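Reading time: 4 min

We use cookies to improve your visit. Accept all | Manage settings

3.2 Folded cloths and the shared basket

The household survey in Sultcombe recorded 3,442 stored items, and cloths were the largest group among them. Most were kept folded in open containers, usually a plastic basket with slotted sides. Respondents in Pillen gave similar answers in July, although their baskets were smaller and more often kept on a shelf.

Folded cloths were rarely stored as a single pile. People tended to start with plain grey pieces and add patterned or coloured ones later, so that the item most easily recognised ended up on top. Pieces that did not go in stayed close by, beside whatever else was kept on the floor. 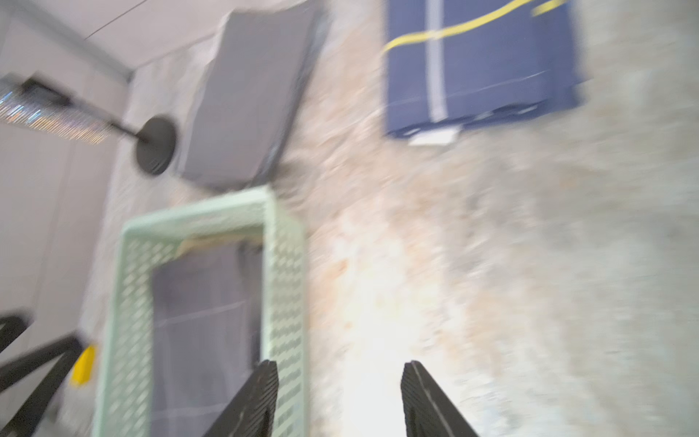 Figure 4. Slotted mint-green basket with grey fabric inside; navy-blue item with a yellow stripe or strap to the right.

Of the 300 households visited, 160 said they folded cloths to fit the basket – the others folded to a habitual size and adjusted the basket's contents afterwards. The second group reported more refolding. Castillo households were split almost evenly on this point, and we draw nothing from that result alone.

Layering also affected retrieval. With a navy cloth lying over darker grey ones, the lower pieces can be seen only at their edges, and respondents said they would normally lift the whole top layer to reach them. Around 80 households kept a second stack behind the basket for this reason. These stacks were less tidy than the basket itself, and the top layer was often a little askew.

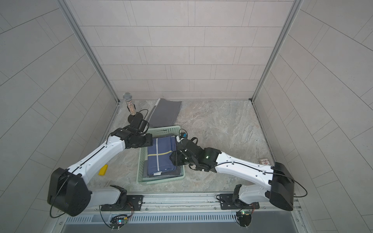
Does the order of folding matter if all the cloths are the same size?
It matters less. In the Dronden trial, same-sized cloths were put back in any order with little refolding, and the main difference was how quickly a given colour could be found.

We return to mixed sizes in section 3.3, where towels and bags are treated separately.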